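Una cena de jubilación en casa, sin discursos largos

Cuando Grigore Stoica dejó el taller Oprea, sus compañeros pensaron primero en reservar un restaurante. Al final cenaron en el patio de su cuñada, en Trestasholm, con las mesas juntas y la comida hecha entre varios.
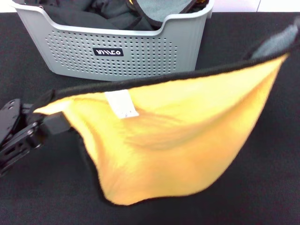 La idea salió de una conversación en la cocina del taller. Stoica había dicho más de una vez que no quería micrófono ni proyección de fotos, y el grupo decidió tomarle la palabra. Fijaron la fecha en agosto, después de las vacaciones de la mayoría, y repartieron las tareas tres semanas antes.

La invitación fue un mensaje con la dirección, la hora y una petición: avisar si alguien no comía carne o pescado. Respondieron casi todos el mismo día. A los que tardaron se les llamó por teléfono, que sigue siendo la forma más rápida de cerrar una lista.

El menú se pensó para no tener a nadie atado al horno. Hubo pimientos asados, ensalada de patata, una empanada grande y pollo frío con limón. Todo se preparó la víspera, salvo el pan. La tarta la encargaron en Mirnar, una pastelería pequeña que pide el dinero por adelantado y no hace repartos, así que alguien tuvo que ir a recogerla antes de las 7 de la tarde.

Para la mesa bastaron manteles blancos lisos, jarras de agua y ramas de romero en vasos bajos. Las flores altas quedan bien en las fotos, pero obligan a hablar inclinando la cabeza. También conviene poner las velas en recipientes con tapa de cristal si se cena fuera. Las primeras que encendieron se apagaron con el viento y hubo que cambiarlas.

El regalo fue lo que más se discutió. Unos querían un viaje y otros un reloj. Se quedaron con una caña de pescar de Tinus, comprada entre todos, y un cuaderno en el que cada compañero escribió una página. Varios la entregaron la misma tarde y dos pidieron llevarse el cuaderno al coche para terminar.

La cena empezó a las 8. El único discurso lo dio la encargada del almacén, de pie y sin papel, antes de cortar la tarta. Stoica contestó con un par de frases y preguntó quién había hecho la empanada.

Quien organice algo parecido hará bien en dejar hablada la recogida. En Trestasholm se habían apuntado tres personas y se quedaron hasta que las sillas prestadas volvieron a la furgoneta.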